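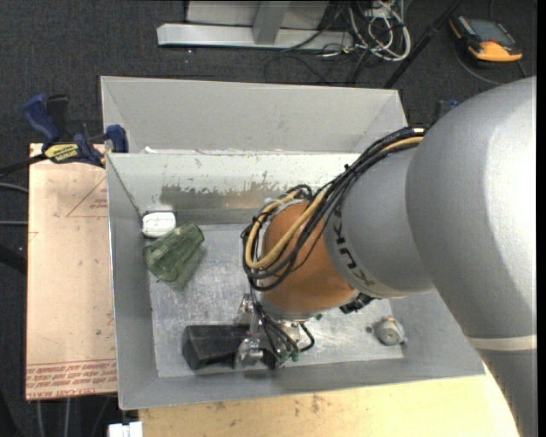

류블랴나에서 사라예보까지, 2부: 자그레브 환승과 국경 구간

1부는 류블랴나 숙소 체크아웃까지 적고 끊었다. 이번 글은 거기서 이어진다. 이동 수단, 대기 시간, 비용, 짐 처리 위주로 쓰고 사라예보 시내 내용은 3부로 넘긴다.

출발은 12월 아침 6시 반. 류블랴나 버스터미널은 기차역 바로 앞 광장에 있어서 둘을 헷갈릴 일은 없다. 다만 승강장 번호가 표에 인쇄되어 있지 않고 전광판에만 뜬다. 전광판은 출발 직전에야 갱신되므로 일찍 가도 번호는 알 수 없다. 대합실 안쪽 벤치는 콘센트가 없는 쪽이 비어 있고 있는 쪽은 다 차 있었다. 충전은 숙소에서 끝내고 나오는 편이 낫다.

예약은 Umix라는 앱으로 했다. 현지 소규모 버스 회사 노선을 묶어서 보여 주는 중개 앱인데, 장단점이 분명하다. 장점은 환승 조합을 자동으로 잡아 준다는 것이고, 단점은 환승 시간을 지나치게 짧게 잡는다는 것이다. 기본 설정이 최소 환승 20분으로 되어 있었다. 국경 검문이 들어가는 노선에 이 값을 쓰면 안 된다. 설정 메뉴 맨 아래에 최소 환승 시간 항목이 있고, 나는 75분으로 바꿔서 다시 검색했다. 그러자 첫 화면에 나오던 조합이 전부 사라지고 한 건만 남았다. 그걸 샀다.

1구간, 류블랴나에서 자그레브

슬로베니아와 크로아티아는 둘 다 솅겐 구역이지만 그해 겨울에는 슬로베니아 쪽에서 임시 검문을 하고 있었다. 자그레브 방향으로 나가는 차선은 흐름이 좋았고 버스는 멈추지 않고 통과했다. 반대 차선은 밀려 있었다. 역방향으로 이동할 계획이라면 여유를 더 두는 게 맞다.

버스는 반쯤 찬 상태로 출발했다. 좌석 지정은 표에 적혀 있으나 지키는 사람이 없다. 내 자리에 다른 사람이 앉아 있어서 그냥 뒤쪽 창가로 갔다. 창가 하단에 히터 송풍구가 있어 발목만 뜨겁고 무릎 위로는 춥다. 외투를 짐칸에 넣지 말 것. 나는 넣었다.

고속도로 주변 풍경은 노보메스토를 지날 때까지 안개라서 적을 것이 없다. 사바강이 나오는 구간부터 시야가 트였다. 강 건너 사면에 눈이 얇게 남아 있었고, 도로 쪽에는 없었다.

2구간, 자그레브에서 대기

자그레브 버스터미널은 2층 구조다. 매표와 대합실은 위층, 승강장은 아래층에 있다. 수하물 보관소는 유인이고 가격표가 창구 유리에 붙어 있다. 시간 단위 과금이라 한 시간을 조금 넘기면 두 시간 요금이 된다. 배낭 하나만 맡겼다.

대기 시간이 두 시간 반 남짓이어서 트램을 타고 중앙시장까지 다녀왔다. 터미널 앞 정류장에서 6번을 타면 반 옐라치치 광장까지 환승 없이 간다. 표는 정류장 옆 신문 가판대에서 샀고, 탑승 후 단말기에 찍어야 한다. 찍는 것을 잊은 관광객이 검표원에게 걸리는 모습을 바로 앞에서 봤다. 벌금 액수는 듣지 못했다.

돌라츠 시장은 오전 끝 무렵이라 절반은 걷는 중이었다. 귤 한 봉지와 치즈 한 덩어리를 샀다. 치즈는 훈제인 줄 알고 골랐는데 그냥 건조 치즈였다. 맛은 짰다. 빵 없이 먹을 물건이 아니어서 터미널로 돌아오는 길에 빵집에 들렀고, 여기서 8분을 썼다. 시장 계단 아래 카페들도 괜찮아 보였지만 앉을 시간은 안 나왔다.

크리스마스 시장도 광장에 열려 있었다. 낮이라 조명은 없고 상점 절반은 덧문을 내린 상태였다. 저녁에 도착하는 일정이라면 볼 만할 것이다. 낮 환승객에게는 해당 사항이 없다.

3구간, 자그레브에서 사라예보

여기가 이번 이동의 본 구간이다. 운행사는 Luangrath라는 처음 듣는 이름이었고, 예약 화면의 소요 시간은 여덟 시간이었다. 실제로는 아홉 시간 가까이 걸렸다. 원인은 국경과 휴게소 두 가지다.

짐칸 요금을 따로 받는다. 현금만 되고 개당 2유로. 기사가 직접 걷어서 주머니에 넣고 번호표를 준다. 지폐로 내면 거스름돈을 찾느라 줄 전체가 멈추므로 동전을 준비해 두는 게 좋다. 번호표는 내릴 때 확인하지 않았지만 그래도 버리지는 않았다.

국경은 사바강 다리를 사이에 두고 양쪽에서 한 번씩 멈춘다. 크로아티아 쪽 출국 심사에서는 전원이 내려서 창구 앞에 줄을 섰다. 보스니아 쪽 입국에서는 조수가 여권을 걷어 가서 한꺼번에 처리했다. 내 여권은 크로아티아 쪽에서 시간이 조금 걸렸다. 도장이 여러 페이지에 흩어져 있어서 심사관이 앞뒤로 두 번 넘겨 봤다. 질문은 행선지 하나였다.

다리 위에서 대기하는 동안 옆자리 승객과 이야기를 했다. 이름은 Nermina Nedeljković, 그라츠에서 일하고 한 해에 네 번쯤 이 노선을 탄다고 했다. 그녀의 설명에 따르면 오후에 국경에 닿는 차가 제일 나쁘고, 야간 차는 빠르지만 새벽 네 시에 사라예보에 내려 준다. 갈 곳이 없는 사람에게는 야간 차를 권하지 않는다고 했다. 귤을 나눠 드렸고 호두가 든 과자를 받았다. 과자 이름을 적어 달라고 했어야 하는데 못 했다.

국경을 넘으면 휴대전화 요금에 주의해야 한다. 보스니아는 EU 로밍에 포함되지 않는다. 내 eSIM은 EU 전용이었고 다리를 건너자 데이터가 끊겼다. 미리 받아 둔 오프라인 지도로 버텼다. 접속이 된 상태에서 자동 로밍이 켜져 있으면 요금이 꽤 나올 수 있으니 국경 전에 끄는 것을 권한다.

휴게소는 두 곳에서 섰다. 첫 번째는 국경을 지나서 나오는 주유소 겸 식당이었고 30분 정차. 체밥치치 작은 것과 요구르트를 주문했다. 빵이 고기보다 먼저 나왔고 고기는 출발 10분 전에 나왔다. 양파를 빼 달라고 하지 않으면 잘게 썬 생양파가 한 줌 올라온다. 유로 지폐를 받지만 거스름돈은 태환 마르카로 준다. 환율은 식당이 정한다. 크게 손해 보는 수준은 아니었다.

두 번째 정차는 제니차를 앞둔 곳이었고 화장실만 있었다. 유료이고 동전이 필요하다. 앞에서 받은 마르카 동전이 여기서 쓰였다.

도보이 이후로는 보스나강을 따라 내려간다. 이 구간 풍경이 이동 전체에서 가장 좋았는데, 해가 네 시 좀 지나서 지기 때문에 겨울에는 절반을 어둠 속에서 지나가게 된다. 풍경이 목적이면 여름에 타거나 아침 첫차를 타야 한다. 진행 방향 기준으로 강이 왼쪽과 오른쪽을 번갈아 가며 나타나서 좌석 선택은 큰 의미가 없다.

도착과 숙소

사라예보 터미널에는 밤에 도착했다. 영하였고 공기에서 석탄 냄새가 났다. 겨울철 분지 대기가 좋지 않다는 것은 읽어서 알고 있었는데 첫 숨에 바로 확인이 됐다. 호흡기가 약한 사람은 마스크를 챙기는 편이 좋다.

터미널 앞 택시는 미터를 켜는 차와 켜지 않는 차가 섞여 있다. 타기 전에 물었고 두 번째 차가 켰다. 트램은 역 앞에서 출발하지만 배차 간격이 길어 보여서 포기했다.

숙소는 Mutside라는 게스트하우스. 바슈차르시야에서 언덕 쪽으로 올라간 위치로, 지도상 거리는 300미터인데 경사가 심하다. 바퀴 달린 가방으로는 올라가기 어렵다. 골목 포장이 둥근 돌이고 밤에는 표면이 얼어 있다. 택시 기사도 중간에서 더는 못 올라간다고 했다. 남은 길은 걸었다.

방은 3층, 라디에이터는 정상 작동. 온수는 전기 탱크식이라 두 사람이 연달아 쓰면 두 번째 사람은 미지근한 물로 끝난다. 와이파이는 침대 쪽에서 약하고 문 쪽에서 잘 잡힌다. 창에서 시내 불빛이 내려다보인다. 조식은 별도 요금이고 신청하지 않았다.

짐을 내려놓고 다시 내려가서 Mastitz라는 작은 식당에 들어갔다. 문 닫기 직전이라 남은 것이 베고바 초르바뿐이었다. 닭고기와 오크라가 들어간 걸쭉한 수프다. 오크라는 콩알만 한 크기로 말린 것을 쓴다고 했다. 한 그릇을 비우고 빵으로 바닥까지 닦아 먹었다. 아홉 시간 버스 뒤의 평가라 객관성은 없다.

비용 메모

현금은 유로로 200을 들고 출발했고, 사라예보에 도착했을 때 절반 이상이 남아 있었다. 버스표는 앱에서 카드로 미리 결제한 것이라 여기에 들어가지 않는다. 현금이 나간 곳은 자그레브 보관소, 트램표, 시장, 빵집, 짐칸 요금, 휴게소 식사, 화장실, 택시, 수프 순서다. 마르카는 도착 다음 날 시내 환전소에서 바꿨다. 마르카는 유로에 고정되어 있어서 환전소끼리 차이가 작고, 수수료 표기만 보면 된다.

같은 경로를 다시 잡는다면 바꿀 점은 이렇다. 외투는 들고 탄다. 자그레브에서 시장 대신 터미널 근처에서 제대로 앉아 밥을 먹는다. 오프라인 지도는 보스니아 전역을 받아 둔다. 나는 사라예보 시내만 받아 놔서 도보이 근처에서는 현재 위치가 회색 화면 위의 점으로 나왔다. 여유가 하루 더 있으면 제니차나 트라브니크에서 끊어 가는 방법도 있는데, 겨울 해 길이를 생각하면 이쪽이 나을 수 있다.

3부에서는 사라예보 시내 도보 경로와 터널 박물관 가는 버스, 모스타르행 기차 시간을 적을 예정이다. 기차는 하루 운행 횟수가 적고 시간표가 바뀌기 때문에 역에서 다시 확인한 뒤에 올린다.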